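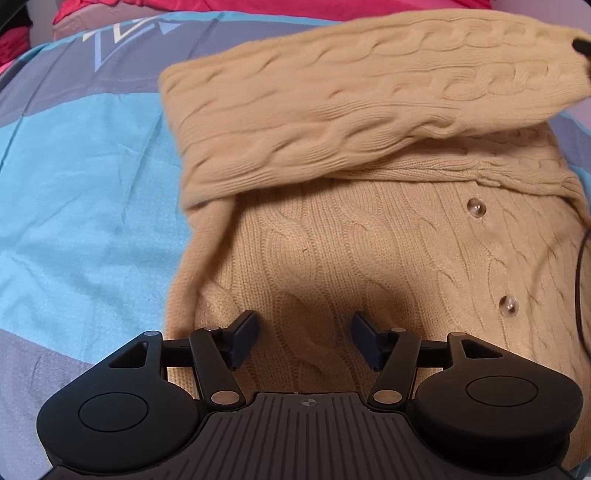 Tustar Publishes Results of Hand-Held Gripper Comparison on Knitwear

Four finger pad types tested on folding tasks in furnished bedrooms; full results available in June

Tustar, which tests and supplies end-of-arm tooling for service robots, today released the results of a comparison of two hand-held grippers and four types of finger pad on household folding tasks. The work covered 1,000 recorded folds of knitted garments, all of them done by people holding the grippers in furnished bedrooms.

The two grippers compared were the Skevero H2 and the Pernico Duo. Both are two-finger tools with a parallel closing action and a camera mounted behind the fingers. Both were used as delivered, apart from the finger pads, which were changed between sessions according to a fixed schedule. The pads were supplied by Lindqvist in four surface patterns: smooth, fine-textured, coarse-textured and ribbed.

Tustar chose knitwear after customers reported that results obtained on towels and T-shirts did not carry over to heavier clothes. A cable-knit sweater is thick in some places and thin in others, and the raised stitches change how much material ends up between the fingers. Buttons, neck labels and ribbed bands add further differences within the same garment.

How the comparison was run

Operators worked through the same four steps with each garment: spread it flat, fold in the first sleeve, fold in the second sleeve, and bring the lower half up to the collar. Each step was scored separately. A grasp counted as good if the fingers picked up a single layer of the garment and held it until the operator opened them. A grasp that also picked up the bedding was scored as a failure, even if the fold was then completed.

All folding took place on made beds. Tustar had first planned to use a padded table, and ran 152 folds on one before changing the plan. On the table, the fingers had a firm surface to press against and nearly every grasp was good with every pad. On a mattress the surface gives way, the bedding wrinkles and the fingertips tend to push the garment down before they close on it. The table folds are not part of the 1,000 and are reported in a separate section.

Patterned duvets and bedspreads were left in place. Garments and bedding were not matched or contrasted by color. 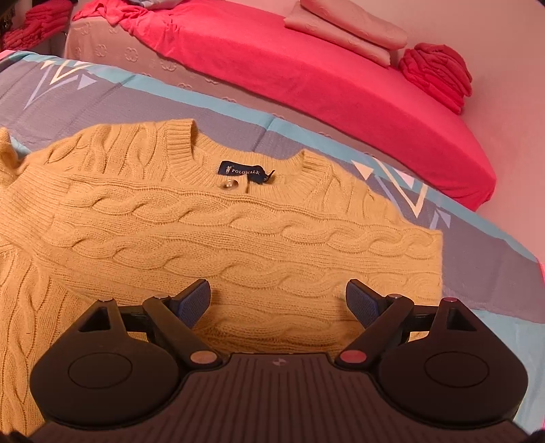
Each operator completed 30 minutes of practice with each gripper before any folds were recorded. Practice folds were discarded. The order of grippers and pads was changed from one operator to the next so that no combination was always used last, when operators were likely to be tired.

Main findings

Finger pads made more difference than the choice of gripper. With the fine-textured pads, both grippers gave their best results on sleeves and side edges. The coarse-textured pads held well once closed but were slower to release, and in several sessions they pulled at the knit when the operator opened the fingers. The smooth pads released cleanly and slipped most often on ribbed cuffs. The ribbed pads gave mixed results that depended on whether the ribs of the pad ran along the stitches or across them.

The two grippers differed mainly in how they dealt with double layers. The fingers of the Skevero H2 close at a slightly lower angle, and operators found it easier to slide one finger under a single layer. The Pernico Duo has a wider opening and was preferred for the last step, where the lower half of the garment is lifted as a thick bundle. Tustar is not naming an overall winner. Customers working mostly with single layers and those moving folded stacks will have reasons to choose differently.

Camera position was a secondary part of the study. Both grippers were tried with the camera in its standard mount and with a mount raised by 18 millimeters. The raised mount gave a better view of the gap between the fingers and the fabric, but it caught on sleeves more often and made the tool feel top-heavy to some operators. The standard mount was used for all scored folds. Cable routing also came up in operator comments, and the full report includes a page of notes on it.

One result was unexpected. Operators did worse on the first sleeve than on the second in nearly all combinations of gripper and pad. The recordings suggest that the garment often shifts on the bed during the first fold, and that operators then change the angle of approach for the second. Tustar plans to look at this more closely and has not drawn a conclusion from it.

What comes next

The next stage will repeat the four folding steps with the same finger pads mounted on a robot arm. Two arm controllers will be compared, one with force feedback at the wrist and one that works from position and camera input only. The hand-held recordings will be used to set the starting positions and closing speeds. Tustar expects that some of the pad results will change, as a person can feel a garment start to slip and adjust the wrist without thinking about it — an arm without force feedback cannot.

Lindqvist is preparing a fifth pad with the fine texture on the lower part and a smooth tip, intended to keep the grip on side edges while making it easier to slide under a layer. Samples will be included in the next stage if they are ready in time.

Availability

The full report, with scores for each step and each combination, will be available in June to registered Tustar customers at no charge. Research groups that are not customers may request a copy through the contact form on the Tustar website. The fold recordings can be licensed separately. The four Lindqvist pad types used in the comparison can be ordered from Tustar now as a set, with mounting screws for both grippers. The raised camera mount is not for sale.

About Tustar

Tustar tests, adapts and supplies grippers, finger pads and camera mounts for service robots. Its customers include robot makers, laundry equipment firms and university laboratories. The company carries out comparison tests on request and on its own account, and paid for the grippers and finger pads used in this study.

Press and sample inquiries: please use the contact form on the Tustar website and select "Gripper comparison" as the subject.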